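Hi, I'm Khanyisile Modise and I run field research at Bramstead, a small development economics centre that's a lot busier than its one hallway would suggest. I'm looking for a research coordinator for our school meals study in Rirau, and I'd love it to be somebody who gets a bit excited about a clean household survey (I do, every time!).

The study follows 3,627 households over two school years. We've done the baseline, and the next round goes out in November, so you'd be landing right in the thick of it. You'd look after a team of 4 supervisors, check the data as it comes in each evening, sort out the questionnaire when a question isn't working, and keep our partners at Ument up to date. There's a fair bit of travel, and the roads past Nel are slow, so bring podcasts.

I'm after someone with a master's in economics, public policy or something close to it, or a degree plus a couple of years of fieldwork. You'll need Stata or R. I don't mind which, although my own code is all Stata and I'm too stubborn to change it. If you've organised a survey before, even a little one of 600 people, tell me what went wrong and how you fixed it. I learn more from that than from a list of courses.

The contract is for one year to begin with, full time, with travel and housing in Rirau covered.

To apply, send me your CV and a cover letter of no more than 1,000 words, plus a bit of code you wrote yourself.
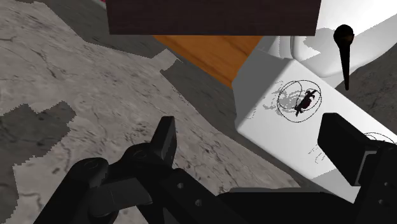

Put "Rirau coordinator" in the subject line, please, or it'll get lost in my inbox. I read every application myself and I'll write back either way.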